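Bring Back the Paper Notice

Quick one, because I'm supposed to be somewhere at 12 and I've been mad about this since breakfast.

The town of Cekeck has stopped printing notices. All of them. Water shutoffs, street sweeping, the permit hearings, the leaf pickup schedule. Everything now goes out through an app called Traltix, which you download, then make an account for, then verify, then forget the password to. By then the street has been swept and you have a $40 ticket.

I got the ticket. So yes, biased. Moving on.

What bugs me isn't the app. Use the app if you like it. What bugs me is the idea that a message has been delivered once somebody pressed send. A sheet of paper taped to a front door has been delivered. You have to touch it to get in the house. A buzz on a phone, in with the weather and a coupon and your cousin's birthday? Who knows. The town doesn't know. It just has a little check mark on a screen.

What it was like before

Before January there was a board outside the office on Baluyot. Ugly thing. Rusty staples, old tape, a lost cat from two summers ago. I read it every time I waited for the bus. Never on purpose. I went to a zoning meeting once purely on account of that board, and I spoke at it, badly, and the crosswalk got moved. Would I have gone looking for a zoning meeting in an app? Come on.

You can't stumble on something in an app. It shows you what you asked for, plus whatever somebody paid to put there. The board showed you what the person before you cared about enough to print.

And color! We used to have colors. Yellow meant look at this today. White meant whenever. My whole street knew that without being told, kids included. You could see from the sidewalk which doors had one. If a neighbor's was still up after supper you knocked, or you took it in for them. Try doing that with somebody else's phone.

The money argument

The town says it was spending $995 a month on paper and printing. OK. That's real money. But the Traltix contract is not free, and when I asked what it costs I was told to submit a request thru Traltix. I did. It says pending. It has said pending long enough that I've stopped opening it, which I guess is how they get you.

Stultudach, the next town over, kept both. App for people who want it, paper for the other 600 households. Same weather, same potholes. Their board has a new roof on it. I was jealous of a bulletin board, that's where I am at.

Somebody will say paper is wasteful. Some, sure. But a notice gets a second life. Grocery list on the back. Under a wobbly table leg. Folded up into something dumb on a slow afternoon. No push alert has ever ben good for that.
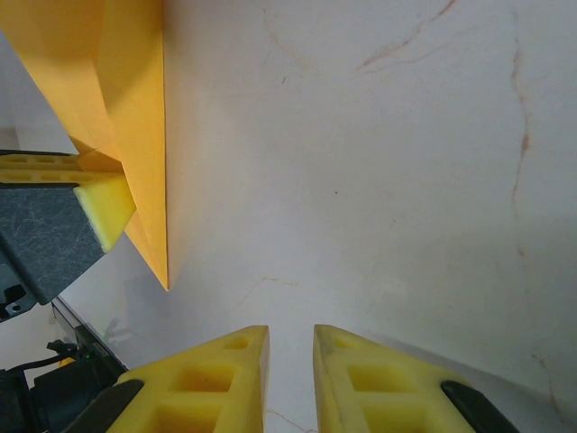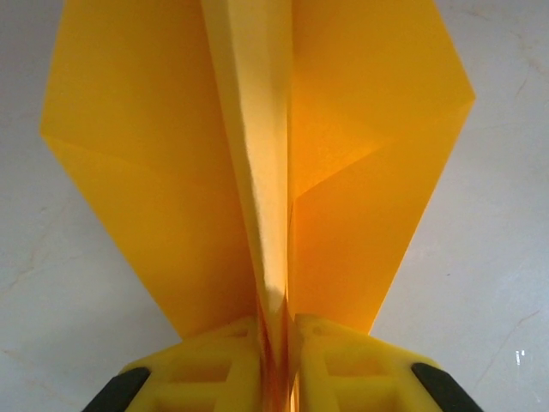
Folded yellow paper, the second one.

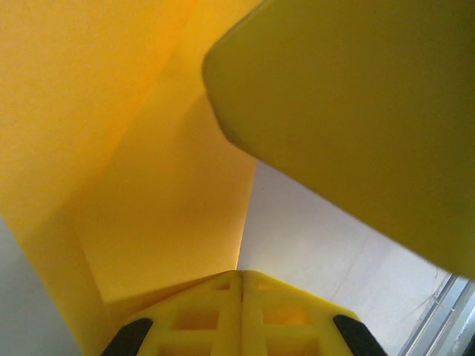
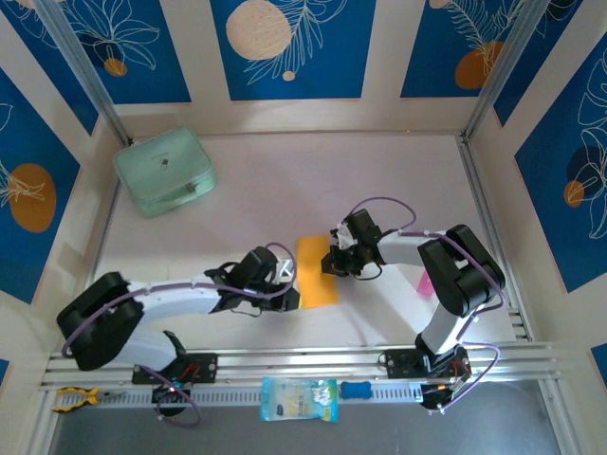 What I want

Put the board back up. Same spot, I don't care if it's rusty. Print the shutoffs and the sweeping and anything with a fine attached to it, on yellow, and tape it to the door. Leave the newsletters on the phone, fine, keep them.

If a town can find my car to ticket it, it can find my door. I'm paying the forty bucks. Under protest, by check, in an envelope.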